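Bank reconciliation at month end: a bookkeeper's method

The bookkeeper who handles the accounts for Drornon, a parts supplier in Clustville, does the bank reconciliation before anything else at month end. "If the cash figure is wrong, every report built on it is wrong too," she said. "I start with last month's closing balance and check that it matches this month's opening balance on the statement."

Her second step is to tick off each line of the statement against the cash book. Whatever remains unticked falls into one of two groups. Deposits in transit and unpresented cheques are already in the cash book and need no journal entry. Bank fees, interest and dishonoured cheques appear only on the statement and must be entered.

She gave a case from February. The cash book showed $3,000 and the statement showed $3,950. An unpresented cheque to the Madstead landlord came to $1,000, which left an adjusted bank balance of $2,950. The bank had charged a $50 fee that was not yet in the books. "Post the fee, credit bank, debit bank charges, and both sides read $2,950," she said.

Students often try to adjust the statement balance for the fee as well. She sees the same error in new staff. "The bank has already taken it out — you would be deducting it twice."

Transposed digits are her other regular problem. A difference divisible by nine is worth checking for one, she said, though it proves nothing by itself. She once traced a $90 gap to a $100 receipt from Birhane that had been keyed as $10, and that difference also divides by nine. 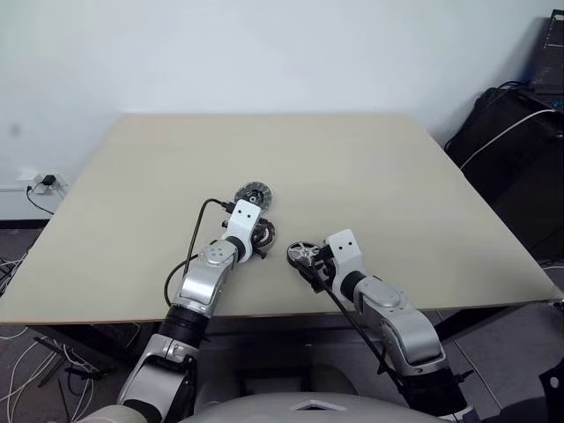

Old cheques get separate treatment. She keeps a list of any that stay unpresented from one month to the next, with the cheque number, payee and amount, and contacts the payee before writing anything back. "The liability doesn't go away when the cheque goes stale," she said. "You reverse the payment, debit bank, and put the amount back in payables."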